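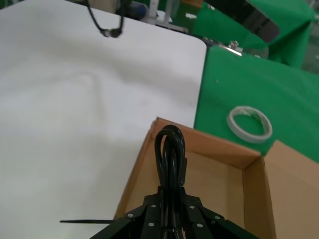 Unit 4: Planning and Paying for a Robot Work Cell
Course notes, spring term
Instructor: Ulises Urrutia

Last unit ended with everybody in love with the same arm, and I get it! Arms are exciting. But the arm is one line in a budget, and this unit is about all the other lines. I think it's the best part of the course, so bring a pencil and the Hodonex and Sosen quotes from the shared folder.

4.1 Start from the task

Write the job in one sentence before you open a catalog. Ours for this unit is "move cables from one box to another." Now ask what the sentence leaves out. How heavy is the heaviest cable? Are they tied or loose? How deep is the box, and can the fingers get to the bottom corners without hitting the walls? Cable is wonderful practice for a planner, by the way. It bends, it snags on its neighbors, and a plug end weighs more than the rest, so a gripper that looks great on wooden blocks may need different fingertips here.

4.2 One arm or two

Two arms cost more than twice one arm once you add mounting, a second controller and the extra safety review. What you get back is reach, and the chance to hold a box with one hand while the other picks. Price both versions every time, even if you're sure.

4.3 The small lines

These are the ones students forget, and together they can sink a plan:
Spare fingertips and screws
Table covering, clips and clamps
Boxes, tape and zip ties (they wear out or get used up - buy extra)
Cable management for the arms themselves
Test parts, enough to swap out damaged ones

In the worksheet the small lines come to $3,801 across 34 items. Only 13 of those items were on the first draft of the plan. Please go find the other 21 before you look at the answer sheet. 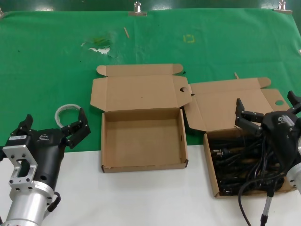 Houshang Rostami asked whether it makes sense to put cardboard boxes in a capital budget at all, or whether they belong under supplies with the tape. Great question, and the answer depends on your employer. Many places set a dollar limit per item, and anything under it goes to supplies. The total still has to appear in your plan, so carry it as one line with a note saying which account pays.

4.4 Time is a line too

The Nair worksheet allows 202 hours for setup and trial runs. Split those hours among mounting, wiring, teaching the motions and resetting the table between trials. Resetting is the one people leave at zero. Somebody has to put the cables back!

4.5 For next time

Fill in the Rurkero planning sheet for one arm and for two. Mark every price as quoted, looked up or guessed. Guesses are fine at this stage - just label them. Drafts are due the first week of April, and I'm happy to read early ones.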